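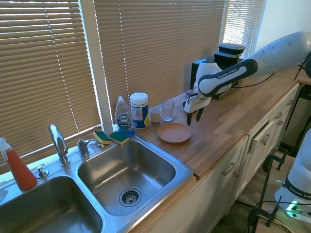 小镇并进大区以后，原来镇议会的席位还在不在？

席位随旧议会一起取消，新议会按合并后的登记选民重新划选区，原来的镇最多保留一个没有表决权的咨询会。

二月　楼主：河对岸的Vaida Jõgi　版块：地方选举与旧事

上面那一问一答是我从老帖里抄过来当开头的，免得又有人进来先问这个。想聊的是Vastitz并入Stallatetti那次。我在Vastitz长大，合并那年我还在念中学，大人们在饭桌上吵得碗都端不稳，我只记得我爸反复说一句话：“他们连我们的路都没走过，凭什么管我们的路。”前阵子我在Enorum上翻到当年镇议会的会议记录，扫描得歪歪扭扭的，有些页还是倒着的，我一口气看到半夜，越看越觉得小时候听来的那个版本有问题。

小时候听来的版本是这样：Stallatetti人多，我们人少，投票一算总数我们就输了，所以是被吞掉的。镇上到现在都这么讲，面包店里讲，葬礼上也讲（我叔公的葬礼上真有人讲）。可是记录里写得明明白白，两边是分开计票的，两边都要过半才算通过。也就是说Vastitz自己投了赞成！那年镇上登记选民将近4000人，赞成票比反对票只多出22张。22张！我把那一页看了好几遍，又把各投票点的数字自己加了一遍，没错。

所以我的问题是：怎么会有那么多人后来都说自己投的是反对？我问过的长辈里，一个承认投赞成的都没有。是人记错了，还是当年投赞成的人后来都搬走了？另外，有没有人知道那份请外面做的报告，就是大家叫它“Gouveia报告”的那本，现在哪里还能看到全文？会议记录里引了好几处，附件却是空的。

——

磨坊下游 回复：

你爸那句话我爷爷也说过，一字不差，估计是当年传单上的。我家住河上面那片，离Stallatetti的区公所80公里，冬天山口一封要绕更远。合并以后办个建房许可得专门请一天假，去了人家还说缺一张纸，回来再去。你要是当时知道日子会变成这样，你也会说自己投了反对。我觉得这就够解释了，没什么神秘的。后悔的人总归不愿意讲自己当初怎么想的。

不过你加的那个数，确定把邮寄票算进去了吗？我印象里邮寄票是另一张表。

——

Raquel Pacheco 回复：

邮寄票在另一张表上，没错，但总表已经包含了，楼主没加漏。我以前写论文用过同一批材料，那时候还得跑到档案室去抄，冷得要命，手套都不敢摘。

我想泼一点冷水。楼主说“Vastitz自己投了赞成”，字面上成立，可那张选票上的问题写得非常绕。原文大意是：“您是否同意镇议会在保障本地服务的前提下，与邻近自治体就建立共同行政机构开始进行准备？”整句话里没有出现“合并”这个词。很多人以为自己同意的是去谈一谈，谈完了还会再投一次。第二次投票后来没有举行，议会认为第一次的授权已经足够，当天晚上就表决过了。

所以那些说自己反对合并的长辈，很可能既没有撒谎也没有记错。他们在选票上画了赞成，心里从头到尾都反对合并。我当年访问过几位老人，有一位老太太讲得很清楚，她说：“我同意他们去喝杯咖啡，没同意他们结婚。”

——

老邮差的侄子 回复：

Raquel这个说法我不太买账。问题写得绕是真的，可是投票前那几个星期，镇上到处都在讲合并，传单上写的是合并，电台里讲的是合并，学校礼堂开的辩论会标题就叫合并。一个成年人走进投票间，会以为自己在投“喝咖啡”？我舅舅当年就住广场边上，他说队伍里的人争的全是合并以后学校关不关。

大家后来日子不好过，就把账算到措辞头上，这也太方便了。赞成的人当时有赞成的理由：镇里欠着供水工程的钱，利息年年滚，Stallatetti答应一并接过去。这笔债在你们俩的帖子里都没影。没有那笔债，根本就不会有这次投票。

——

Raquel Pacheco 回复：

债务的事我同意你，我确实该提的。供水工程是上一届议会签的，管子铺到一半承包的公司换了人，后面的段落又重新招标，钱就这么上去了。会议记录里关于利息的讨论占了好多页，看得出议员们自己也慌。

但是关于大家知不知道自己在投什么，我还是坚持原来的看法。传单上讲合并，选票上讲准备，两样东西放在一起，有人信传单，有人信选票。那时候很多人相信印在选票上的字才算数，别的都是吵架。你舅舅住在广场边，消息灵通，河上面那些农户呢？电台在山谷里经常收不到的。各投票点的结果也能看出来：广场那个点反对票领先，倒是山上几个点赞成票多。如果你的讲法对，应该反过来才是，离区公所最远的人最应该反对。

——

磨坊下游 回复：

等等，我们山上投的是赞成多？？我得缓一缓。我爷爷要是还在，我真想拿给他看。他能把桌子掀了。

——

楼主 回复：

我也是看到那里才觉得不对劲的，哈哈，抱歉应该在主楼里写。山上的点全部是赞成领先，广场和火车站两个点反对领先，学校那个点几乎打平。我自己猜过一个原因，会议记录里有位山上的议员发言，说Stallatetti答应合并后头一件事就是修山路，还说图纸都看过了。山上的人大概是冲着路去的。所以我爸那句“他们连我们的路都没走过”，现在听起来味道就不一样了，我家当时住在广场这边，山路跟我们没多大关系。他说的“我们的路”是哪条路，我打算过节回去问问他，做好挨骂的准备。

路后来修了没有？我离开得早，只记得有一段铺了新沥青，再往上就还是老样子。

——

老邮差的侄子 回复：

修到旧采石场那里就停了。头一届新议会里我们这边有两个议员，第二届重新划区，山上和铁路那头的几个村划到一起，结果选出来的两位都是铁路那头的人，路的事再没人提。要我说，真正把Vastitz搞没的是那次划区，跟投票关系不大。合并协议里写了“适当考虑原有边界”，什么叫适当，没有下文。谁要是想写点东西，我劝你们去查划区的材料，那个比公投精彩得多，也难看得多。

——

纸堆里的人 回复：

我是做旧书的，路过插一句。Gouveia报告我经手过一本，灰皮的，打字机字体，后面附了几张折页表格。那本后来卖给外地的买家了，我手上只拍过目录和前言。前言里写得挺谨慎，大意是合并能省下的主要是行政人员的开支，省不省得下来要看原来的办事处关不关。注意，人家报告里是把保留办事处和关掉办事处分成两种情形来算的。当年传单上引的是关掉那种情形的省钱数字，配的却是“办事处照常开放”的承诺。两头都占了。我不是你们那儿的人，但看到这个还是挺生气的。

目录我可以发给楼主，私信给我个邮箱就行。

——

楼主 回复：

天哪，谢谢！！私信已发。折页表格里有没有供水债务的部分，你还有印象吗？我现在最想核对的就是那笔账到底有多大，会议记录里前后三个地方写的口径都不一样，有的算了利息，有的没算，还有一处干脆写“详见附件”，附件就是那个空的。

——

纸堆里的人 回复：

目录里有一章叫“公用事业及未偿义务”，应该就是。正文我没留底，对不起。当时只觉得这种东西没人要，放在店里好几年都无人问津，谁想得到。

——

Raquel Pacheco 回复：

“公用事业及未偿义务”这一章我抄过半章，在我旧笔记本里，字丑得我自己都要猜。等我从箱子里翻出来，打成文字贴在这里。先说一个我记得住的：报告建议债务由原镇的居民用附加水费单独还，不进大区的总账。协议最后采用了这一条。所以老邮差的侄子说Stallatetti“一并接过去”，名义上对，水费单上可不是那么回事。

——

老邮差的侄子 回复：

……附加水费。我妈每次收到水费单都要骂一遍那个“附加”，我一直以为全区的人都交。行，这一条我认，你贴出来我再看。选票措辞那条我还是不认。

——

读者留言

【铁路那头】看完有点冤，我们这边的议员也没给我们修什么东西，候车室的顶棚漏到现在。你们别以为钱都到我们这儿来了。

【山口小店】我家还留着当年的传单，正面“赞成”，背面是咖啡渍。扫描仪坏了，等修好发。

【小葵】想问一下，合并以后还能不能再投一次分出来？我看别的地方有这样搞的。

【磨坊下游】回小葵：得大区议会先点头，你想想他们会不会点。前几年有人收过签名，收到一半牵头的搬去跟女儿住了，那叠纸现在在谁手里都不清楚。

【无名路人】Enorum那批扫描第二册的页码是乱的，看的时候按左下角的铅笔编号走，别看右上角印的。

【河对岸的Vaida Jõgi】谢谢路人，难怪我老觉得有人话没讲完就换了议题。

联系版主 | 转载请注明出处，帖子版权归各发帖人所有 | 返回顶部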